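Buneck Open Day: Your Questions, Answered

4 May 2026, Faltberg hall, doors at the top of the ramp

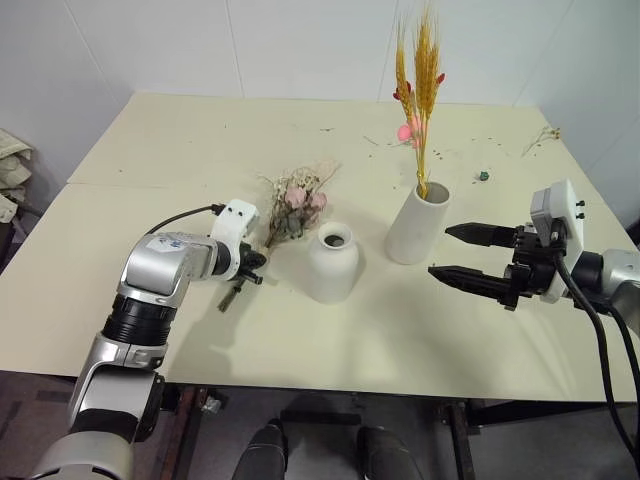
Flower arranging at the two-armed station, with wheat in the tall vase and the small one still empty.

Is the robot any good at flowers?
It has opinions about wheat. For the rest, come and judge. Dried stems are brittle and all different, so they make a harder test than blocks, and blocks make a dull afternoon.

Can I bring my own bouquet?
Dried only, please. Fresh flowers drip, and the station is full of cables.

Does it run by itself?
At the morning sessions, a member of the Limsakul team guides the arms. After lunch it works alone, at a pace that will make you feel good about your own hands.

What happens if it drops something?
We pick it up. The table gets crumbly by closing time and we own a brush.

Can I touch the arms?
No. Children ask this once. Adults ask it all day.

How many people fit in a session?
50, standing. There is a bench along the back for anyone who needs it. Book online or take your chances at the desk.

What does it cost?
Nothing. Coffee costs something, and is what you would expect from a robotics hall.

Didn't you do this in March?
Yes, with the Brimuline folding demo. 700 people came and 113 left comment cards, most of them about parking. There is now more parking.

Can I take pictures?
Yes, without flash.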